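Costume and Wardrobe Helpers Wanted – Prastoston Community Theater

Prastoston Community Theater is putting on Akyol this fall, and we're looking for people who love clothes, fabric, or just the buzz of a dressing room ten minutes before curtain. The play follows one family through four generations of running a harbor ferry, so there is a lot of changing to be done! We have a great cast and a script we can't stop quoting at each other, and now we need the wardrobe crew to go with them.

What you'd be doing

Most of the work before opening is fitting, hemming, mending and hunting. We own a big rail of coats and dresses from past shows, and a good part of the first month goes into pulling things out, trying them on actors and working out what can be taken in, let down or dyed. Once we open, you'd be backstage helping with quick changes. The fastest one is in Act 2, when the oldest daughter goes from wedding dress to oilskins during a single song. It's a thrill every time we run it.

There are two roles:

Wardrobe assistant – sewing, alterations, laundry and labeling. You should be able to sew on a button and put up a hem by hand. Machine skills are very welcome, and if you'd like to learn, we have 4 machines and people happy to sit down next to you.

Dresser – backstage during dress rehearsals and all performances. No sewing needed. You'll want soft shoes, dark clothes and a calm way with nervous people.

When and where

Workroom sessions start in June and run in the evening, 6:30 to 9, upstairs at Mindaritz Hall on the harbor side of town. The door is the green one next to the bakery. Assistants come to one session a week, more if they feel like it. Dressers join us in September for rehearsals and need to be free for the whole run.

Pay and perks

The assistant roles are unpaid, but we cover bus fare and parking, and there is always soup. Dressers get a small fee for each performance. Everyone on the crew gets two tickets to the show and a seat at the closing night supper, where the speeches are short and the dancing is not.

Clothes we're looking for

The last act takes place in the present day, and the grandchildren need to look like they got dressed out of their own closets. If you have plain, dark, everyday layers in adult sizes that you'd be glad to pass on, bring them along to any session. Hoodies, fleeces and knit hats are top of the list. A bit of wear is perfect, big logos are hard for us to use.

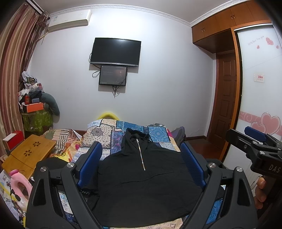
Black half-zip with hood, the kind of thing we'd love for the last act.

How to apply

Drop a note through the door at Mindaritz Hall or leave one at the box office, marked for Ozan Işık, wardrobe lead. Tell us which role you'd like, which evenings suit you, and anything you've made or mended that you're proud of. A photo is nice but you don't need one. You must be 16 or over, and no theater experience is required. Ozan replies to every note and will invite you up to see the workroom before you decide.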